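# Robot club needs people (yes, you, even if you've never coded)

Hi! I'm Mio Kuroda, and I run the simulation side of the Stundier Robot Club at Branddale Community College. We're looking for new members for our tidy-up project, and I'd love to fill the open spots before June.
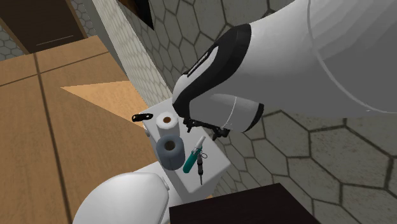
We work in simulation first because the club owns exactly one real arm, and everybody wants it at the same time. In the simulator you can knock a roll of toilet paper onto the floor over and over and nobody has to pick it up. Then, when a routine looks decent, we book an evening on the real thing and find out what we got wrong (there's always something).

The project is called Juteron. It's our entry in the Noguchi Household Challenge, a student competition where the arm has to sort out messy rooms it hasn't been set up for. Kitchens, hallways, desks, and this year bathrooms. Bathrooms are harder than you'd think! The top of a toilet tank is a skinny little shelf, there's a wall right behind it, and skinny tools lying next to each other are miserable to pick up one at a time. Our test list has 273 room setups on it so far and our team has gotten through 72, so you can see why I'm writing this.

## What I need help with

**Scene builders.** You'd put rooms together in the simulator: walls, floors, fixtures, and the clutter on top. Things like paper rolls standing up on a tank lid, or a screwdriver somebody left out. If you like decorating in video games, this is your job. We'll teach you the software.

**Grasp people.** You'd work on where the fingers go and how the arm gets there without bumping the wall tiles. Some Python helps a lot here, but if you've finished one intro class you'll be fine. Expect to spend your first couple of weeks just reading other people's code and asking me questions. I like questions.

**Testers and note takers.** Run a setup, watch it, write down what the arm did. We really do need this, and I'm a little desperate – our notes from last semester are mostly the word "weird."

## When and where

We meet Friday at 4:30 in the lab behind the machine shop, usually until 7. Plan on 3 more hours a week on your own time, and less during midterms. The club has laptops to lend, so please don't skip this because yours is old. Mine is too.

It's unpaid, but you can take it for one credit if you sign up through the engineering office. Team members who stick around through the competition also get a spot on the trip, with the bus and the hotel covered. There are 19 seats on the bus and I'd like to fill them.

## Who can apply

Any Branddale student, any major. Last year one of our best scene builders was studying nursing, and she set up bathrooms that made total sense, with stuff left where people really do leave it. You don't need to have touched a robot before.

## How to apply

Send me a short email through the club page with your name, which job sounds good, and something you've made. It can be a program, a shelf, a costume, a cake – whatever you had fun with. No résumé and no cover letter, please. I'll write back to everyone and set up a quick chat, and you're welcome to drop in on a meeting before you decide. Come in through the side door, because the front one locks at 4.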